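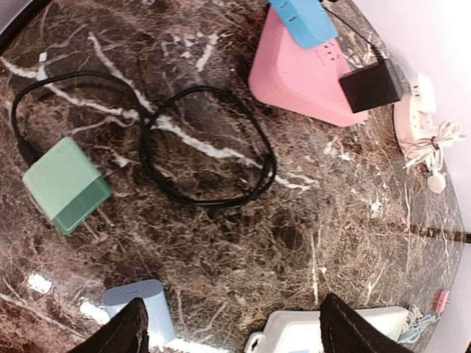

## Recording demonstrations for the plug and charger task

This page covers one recording session on the two-arm cell at Brasberg, from laying out the table to handing over the files. It assumes both arms are homed and the leader handles are paired. Updated 24 Mar 2018 by Bohdana Nazarenko.

### 1. Set the table

Put the power strips down first, near the middle, then scatter the adapters and charger blocks on the open marble. Keep every part within reach of at least one gripper.

- Place the long white strip diagonally. It is the anchor part and the other strips go next to it.
- Leave the cords bundled or coiled. Loose cords are a separate task with its own folder.
- Use at least one dark part. Black adapters are hard to separate from the brown stone, and the model needs examples of that.
- Do not square things up. Parts that touch or sit at odd angles are wanted.

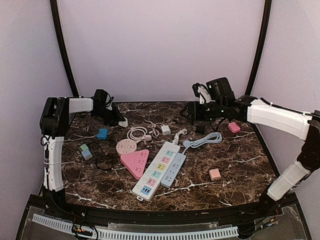 *Layout with the strips grouped in the middle and the small parts around them.*

### 2. Check the views

Open Zovura and bring up the fixed view and the wrist views side by side. In the fixed view you should see the full tabletop and both grippers. In a wrist view, both fingertips should show at the bottom edge.

The polished stone throws back bright spots. A small patch of glare is fine. If it covers the part you intend to grasp, move the part - do not change the exposure. Exposure is locked for the whole set, and a changed value means the episodes have to be filed separately.

### 3. Record an episode

1. Start from the rest pose and press record. Wait 2 seconds before moving.
2. Approach from above with the fingers open. Slow down over the last few centimeters.
3. Grasp the body of the adapter or charger. Avoid the prongs and the cord.
4. Move the part to its target, release, and back straight off.
5. Return to rest and press stop.

Use one arm per episode unless the task sheet says otherwise. The idle arm still has to be powered, as its joint angles are written to the log. 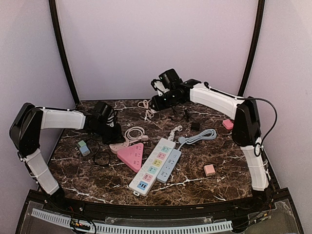 If a grasp slips, carry on and try again in the same episode. Tag it "retry" afterward. Recoveries are kept, but an episode with more than 2 retries is dropped at review. Stop at once if a cord catches on a finger, and tag the episode "snag".

### 4. Change the layout

Shift the small parts every few episodes and the strips less often. Each new layout gets a new number in the sheet. The current target is some 200 episodes per task, spread over as many layouts as time allows.

### 5. Label and upload

Write the instruction as a plain command that names the part by color and kind, such as "pick up the green charger". If two parts share a color, add a position. Ecaterina Avram checks the wording before the batch goes to the Tidberg server.

Batch 1118 was sent back in January with "adapter" and "charger" mixed up all through it. The word list in the Kushnir folder settles which is which. Run the label check against that list, fix anything it flags, then upload.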